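How to Write a House Manual Your Sitter Will Use

If you have ever handed your keys to a kind friend and then spent the first evening of your trip answering texts about the thermostat, this page is for you. I've been leaving our place at Lekdale in other people's hands for years now, and my manual started as a sticky note on the fridge. It grew, it got much too long, and then Rosalie Zürcher (who sat for us one whole October and was very patient about it) sent it back to me with half the pages crossed out. She was right about nearly all of them!

Step 1: Walk through your own day first

Before you write a word, carry a notepad from the time you get up until you go to bed. Jot down everything you do to the house without thinking, like jiggling the back door or running the kitchen tap for a bit before filling the kettle. My first list had 13 things on it, and I would have forgotten most of them if I'd sat down at a desk.

Step 2: Put the emergency page on top

Page one gets the water shutoff, the breaker box, the vet, the neighbor with the spare key and your own number. Use big type. Obinna Olaniyan next door is our spare key person, and he likes a text before 9 in the evening, so that goes on the page too.

Step 3: Go room by room

Give each room its own page with the name at the top, and write only what a guest needs in that room. If a window sticks, say which one. If a light switch works the outlet and not the ceiling, say that as well. I like one picture per room.
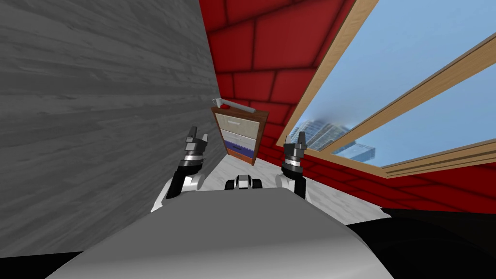

A computer rendering with two raised arms and their grippers.

Keep the writing on these pages short. Two or three sentences is plenty, and if you find yourself starting a fourth, it may belong in the back with the appliance notes.

Step 4: Write the pet page as a schedule

Paragraphs are hard to follow when a cat is yelling at you. Go by the clock: breakfast at 8, litter after breakfast, supper at 6, and a note about which treats are allowed and where you hide them. Put medicine on a separate line with the dose spelled out.

Step 5: Test it on somebody

Ask a friend to come over, hand them the manual, and sit on your hands while they make coffee and turn on the TV. Every question they ask is a line you need to add or fix. Mine asked where the mugs were. I had written a whole paragraph on the coffee grinder and never mentioned the mugs.

Step 6: Print it

A binder on the counter beats a file on a phone when the Wi-Fi is down. Slip the pages into plastic sleeves so you can swap one out without redoing the lot, and write the month at the bottom of each page when you change it.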